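Ticket 6082: Key rack by the office door
Opened by: Carmela Soler
Assigned to: Adeel Dhanial
Status: Open, waiting on labels

Carmela Soler
Hi Adeel! First off, I love the new key rack. The little blue-green knobs look so good under the navy paint, and having it right by the light switch means I walk past it every time I come in. One problem: we can't tell whose hook is whose! I took the wrong keys to the Ocampo storage room and had to walk all the way back.

Adeel Dhanial, 1/28/23
So glad you like it! I was hoping someone would notice the knobs. Can you tell me which set you grabbed? Also, does the rack feel steady? The old one worked itself off the wall in December and took a chunk of paint with it.

Carmela Soler
Steady as can be, I gave it a good tug. I took the bunch with the green-headed key, on the orange-pink loop. I wanted the one for unit 26.

Adeel Dhanial
Got it, the green one is Lucía's. Unit 26 is with Trinidad until she's back from Werasura, so it wouldn't have been on the rack anyway. Plan so far:

1. Keep the current order. I checked the rack and the first, fourth and sixth hooks are free, so new sets can go there.

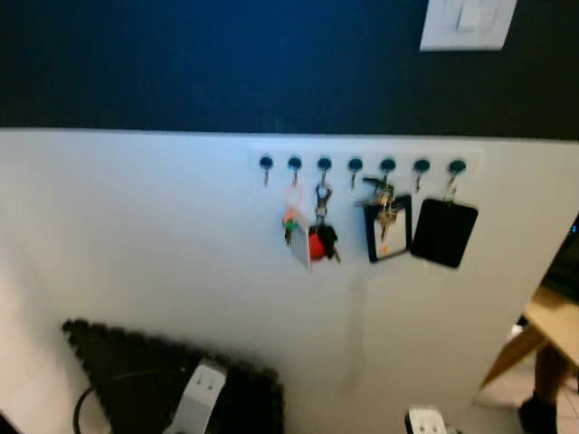 2. Put a small name label on the wall under each hook. Lucía has a roll of 60 left over from the mailboxes, and they peel off clean, hooray!

3. Carmela to try it for a week and reply on this ticket.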